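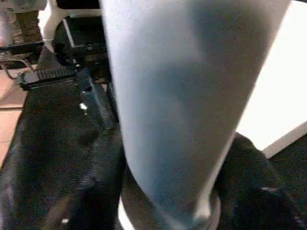 Por Annatjie Moodley | jueves 20 de abril

Buscamos familias para un estudio sobre la rutina del sueño en niños de 2 a 5 años

El equipo de desarrollo infantil de Lirkus abre la inscripción para un estudio sobre los horarios de descanso y el lenguaje en la etapa preescolar. Hay plazas para 40 familias.

Quién puede participar
Madres, padres o tutores que convivan con un niño o una niña de entre 2 y 5 años y que hablen español en casa a diario. No hace falta que el menor asista a una escuela infantil. Si hay hermanos en esa franja de edad, solo se inscribe uno.

En qué consiste
Una entrevista inicial por teléfono, un diario de sueño que la familia rellena durante cinco noches y dos visitas a nuestro centro, en mayo. En las visitas el menor hace juegos de vocabulario y mira cuentos ilustrados, siempre con el adulto en la sala. Las visitas pueden ser por la tarde o en sábado.

Compensación
Cada familia recibe 39 euros al terminar la segunda visita. El transporte público se abona aparte, con los billetes.

Datos y consentimiento
La participación es voluntaria y se puede abandonar en cualquier momento. Los resultados se publican sin nombres.

Inscripción
Formulario en la web de Lirkus, apartado Familias. Para dudas, pregunten en recepción por Nobuhle Masilela, coordinadora del estudio.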